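Roseck Learning Centre - Pages for Younger Readers
How does a robot learn to pick things up?
Last reviewed: 26 Oct 2022

A robot does not know what a cup or a sweet is. It has to be shown. At the Roseck workshop in Vustville, people guide the robot's arms through a task while a computer keeps a record of every movement and of what the cameras see. One complete record is called an example.

The robot needs many examples of the same task. For a simple job, such as lifting a lollipop, the workshop gathers 100. A harder job may need 1000.
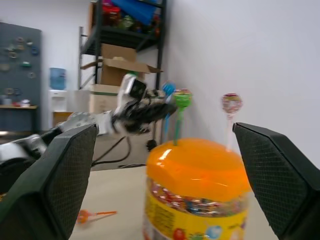 The examples should not all be alike. Objects are moved, turned or swapped between tries, so that the computer does not learn only one position. Attempts that go wrong are marked with a note - they can be useful too.

When enough examples have been gathered, a program named Brophy studies them and looks for patterns. The robot then tries the task without a guide. If it has difficulty, more examples are added.

Words to know
Example: a record of one try at a task.
Gripper: the part of a robot that holds things.
Training: the time when a program studies its examples.

Next page: The Jukcombe Sorting Robot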